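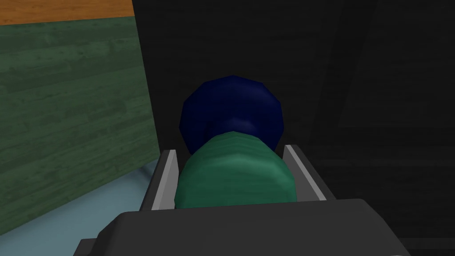
Raresstead Parish Archive, Keeper's Diary. February.

Opened at nine. The heating had been on since six and the reading room stood at a satisfactory temperature by the time the first reader signed in. Two appointments were kept and one was postponed at the reader's request until next month.

The morning was given to the Oda bequest. The deposit consists of 1,142 letters, received in four trunks, together with a smaller quantity of household accounts. The first 68 letters have now been flattened, numbered and placed in folders. They were written from Hisamgate to the family at Raresstead and concern, for the most part, the price of wool, the state of the ferry road and the health of an aunt. The handwriting is clear. The spelling of place names is not consistent, and it has been decided to keep the writer's form in the catalogue and to give the modern form in brackets after it.

One letter deserves separate mention. It refers to a flood at Hisamgate in which the lower granary was lost, and it gives the name of the miller. The parish register is silent on this event. A note has been placed in the folder and the register volume has been set aside for comparison.

Mr Renji Miyazaki attended at eleven to discuss the binding repairs. He recommends that the two account books with broken spines be left unsewn for the present and kept in wrappers. The Keeper agrees. He further advised against the use of the older paste, of which one jar remains in the cupboard. It is to be disposed of. His estimate for the remaining volumes will follow by post.

The afternoon post brought a reply from the county office on the matter of the storage grant. The sum approved is 1,000 pounds, against the 1,500 requested. This will meet the cost of the new shelving but will not extend to the map cabinet. The cabinet must therefore wait for another year - a disappointment, as the tithe maps are at present rolled and cannot be consulted without some risk to the edges.
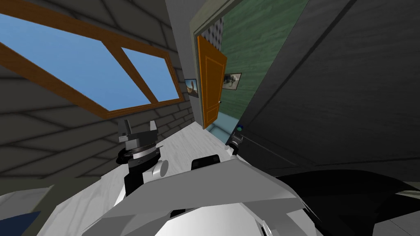 A second application may be made in the autumn. The Keeper will draft it in good time and will attach the condition report on the maps, which was omitted from the first.

The Lovum Society has asked whether the archive will again lend material for its spring exhibition. Consent was given in principle, subject to the usual conditions as to light and locked cases. The enclosure map is not to be lent. The Society's last loan was returned with one label missing, and the secretary has been reminded of this in courteous terms.

Enquiries answered by letter: one on a marriage at Lovum chapel, one on the boundaries of the glebe, and one from a gentleman who believes that his grandfather kept the inn at Raresstead. No innkeeper of that name has been found, but the licensing returns have yet to be searched.

Rain from three o'clock. The bucket on the upper landing was emptied once before closing. Reading room locked at five.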